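Rindo can find the cup!

I've been wanting to type that since April, and it happened late last night at the workshop, when I should have been home in bed. If you're new, Rindo is the arm project I've been putting together at the shared workshop in Hutthorpe, evenings mostly, with a lot of borrowed clamps. The last post ended with me grumbling about the wrist. The wrist is fine now (bad crimp on one connector, two hours of my life) and I've moved on to the part I was really looking forward to, teaching the thing where stuff is on the table.

Same light blue cup, same blue tape lines, two cameras:
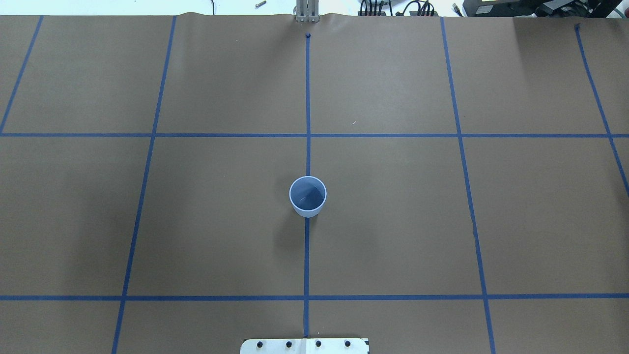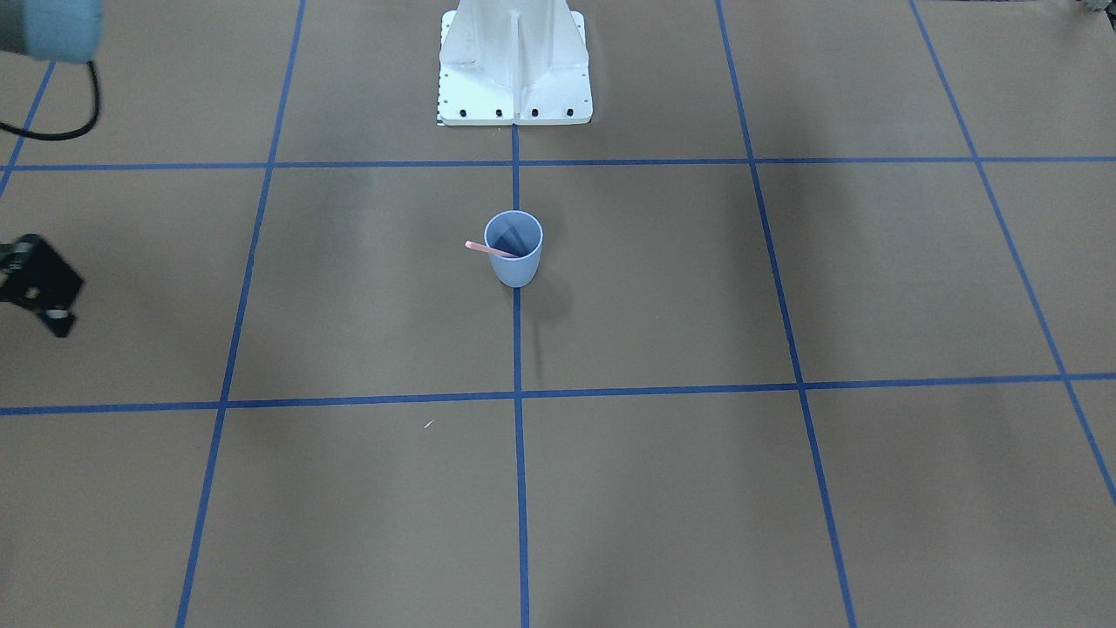
A comment on the wrist post asked whether the tape grid is really doing anything, or whether it only makes me feel organized. The commenter had built a small sorting arm with one overhead camera and no marks on the table at all, and said it worked great until the day the camera got bumped, and then it took a whole weekend to work out why everything was landing a thumb's width to the left.

Well, that's pretty much my answer right there. The software doesn't read the tape. I read the tape! When a grab misses, I want to be able to look at a saved picture from three days ago and say "okay, it went wrong near the middle line" without pulling up a spreadsheet of joint angles. Before the tape I was writing notes like "left-ish, a bit toward me," and I couldn't make sense of them the next day.

It also gives me something to put the cup back on. I start with it on the center line, run the move, put it back, run it again. Once that's boring I start shifting it around to other cells. Boring is the goal for the first part. I didn't appreciate that early on and kept moving the cup every single time, so every failure was a new failure and I learned nothing from any of them.

A few notes on laying tape, for anybody who wants to do this at home. Put down the long lines first and press from the middle outward. Don't stretch the tape as you go, it creeps back overnight and you get little bows in it. Mine has some wobble in places and I've decided to live with that. And pick a tape that peels, because you will lay it wrong the first time. I laid mine wrong twice.

Okay, numbers. I ran 418 grabs over about a month of evenings. Of those, 143 were misses of one kind or another, which sounds terrible, but nearly all of them came in the first half. The early ones were mostly the gripper closing too soon and knocking the cup over. Then there was a stretch where it reached the cup just fine and squeezed too hard, and the cup popped out like a bar of soap. That one made me laugh every time. It shot clear across the table once and ended up under the drill press.

The fix for the squeezing was embarrassingly simple. The Kandness driver board I'm using has a current limit you can set for each motor, and I had left the gripper at whatever it shipped with. I turned it way down, then crept it back up until the cup stopped slipping. Ten minutes. I had been sketching force sensors in a notebook for a week before that, so if you're reading this and sketching force sensors, go look at your current limit first.

The fix for closing too soon took a lot longer. The arm's idea of where the cup is comes from a little program I call Soler (it was the name of the folder I started in and now it's stuck). Soler looks at both camera views and makes a guess, and if the two guesses don't agree it's supposed to stop and wait for me. The trouble was the shadows. Under the workshop lights the cup throws a soft gray shadow, and each camera sees it lying in a different direction, so each one was pulling its guess off toward its own shadow. The guesses then averaged out to a spot that was close but wrong. Close but wrong is the worst kind, I think. I'd take wildly wrong any day, at least then you notice.

What I ended up doing was having Soler look for the rim first. The opening reads darker than the outside of the cup from either view, with a nice edge going around it, and a shadow on brown just doesn't look like that. It took one long evening to write and another to tune, and then last night it picked the cup up again and again with no help from me. I had my hands in my pockets for most of it! I even ate a sandwich — over by the sink, obviously, house rules about crumbs near the bench.

Next up is the stick. I want Rindo to take a thin stick and drop it into the cup, then take it back out. Dropping in looks like the easier half on paper, but the stick leans wherever it wants once it's in there, so taking it out means finding the end of it fresh each time. Soler is hopeless at this so far. It loves the cup so much that it doesn't see anything else. I've got an idea involving color, pink being pretty far from blue, and we'll see how far that carries me.

I also need to deal with the cables. They're everywhere, and every time I reach behind the bench to plug something in I unplug something else. I bought a bag of those reusable hook-and-loop ties and so far they're still in the bag.

Somebody always asks about money, so I went through my receipts this morning. I'm at 1045 dollars, not counting tools or the workshop dues, and not counting the first gripper motor, which I cooked in February and refuse to talk about. More than I planned. It's been spread over a long stretch, though, and I've had more fun with this than with anything since I got my first soldering iron.

If you've got a good trick for spotting something thin and leaning from two views, please leave it in the comments, I read all of them (even the ones telling me to buy a better camera). And to the sorting arm person: I marked both camera mounts with a paint pen the same night I read your comment, right across the joint, so I can see if either one has moved. Wish I'd done it in the spring.

I'll be back at the bench tonight with the stick and some coffee.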